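Priron Hall kitchen and back rooms
Fire and general safety walk-through, with comments
Date of walk: 04/06/2022

Hello all, and thank you for bearing with me while I typed this up. I know a checklist is supposed to be short, but the last one was so short that people kept calling me to ask what "see to it" meant, so this time I have written out what I would have told you on the phone anyway.

1. Front doors and porch
OK. Both doors open fully from inside with the push bar. The left one still sticks a little when the weather is damp, and I leaned on it a good few times to be sure. Please keep the umbrella stand on the coat side and not behind the door.

2. Exit signs and emergency lights
OK, one to watch. All the signs are lit. The light over the back stairs came on with the test button but looked dimmer than the others to me (my eyes are not what they were, so do have a look yourselves). I have put it down for a new battery.

3. Fire extinguishers
Needs action. The main hall ones are fine, with pins in and needles in the green. The one by the kitchen hatch has no inspection tag. It was serviced in February with the rest, I am nearly sure of it, but a tag is a tag and we need one on there. Liyanage has the service sheets and I have asked them for a copy.

4. Stove and hood
Needs action. The stove is clean and whoever scrubbed the burners has my sincere thanks! The hood filters are another story. They come out easily, they go in hot soapy water, and they should not be put back until they are dry. The gas shutoff is labeled, and I could reach it without moving anything, which was not the case last time.

5. Electrical
Needs action. There was an extension cord running under the mat from the Radis urn to the far outlet. I have taken it up and rolled it away in the drawer. The urn has a perfectly good outlet of its own behind the bread bin. The panel door in the corridor shuts properly again, and the breakers are labeled in nice big letters.

6. First aid box
Mostly OK. Plenty of bandages and gauze, and the burn gel is in date. We are out of the small blue adhesive strips again. If you take the last one, please write it on the card inside the lid. The eyewash has 7 months left on it.

7. Storage room
Needs action. Chairs are stacked higher than I like. The Cerness folding chairs should go no more than 15 to a stack, and the stacks should stand against the long wall so that a person can walk straight through to the back door with both arms full. I moved what I could manage and then my knee had its say.

8. Floors and steps
OK. The new strip on the kitchen step is holding well. The corner of the corridor carpet is lifting a touch by the restroom door and wants a dab of glue before it catches a heel.

9. Hot water
OK. It ran at a sensible temperature at the hand sink after letting it go for a minute. The warning label over the deep sink has faded and I will print another.

10. Key box and phone list
OK. The code has been changed to the new one. The phone list still had the old plumber on it, so I crossed that out and wrote in the right number.

Costs so far: filters, battery, glue and the replacement label come out of the small repairs money, which stood at $1160 before this walk.

If I have missed something, write it in below, and don't worry about being brief.

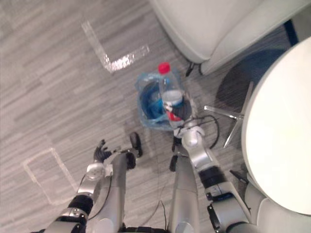
Comment added by Sam: Thank you for doing this so carefully. On item 7, could we also tape a line on the floor to show where the stacks have to stop? They creep out after every supper, and I'd be glad to bring the tape and do it before the next one.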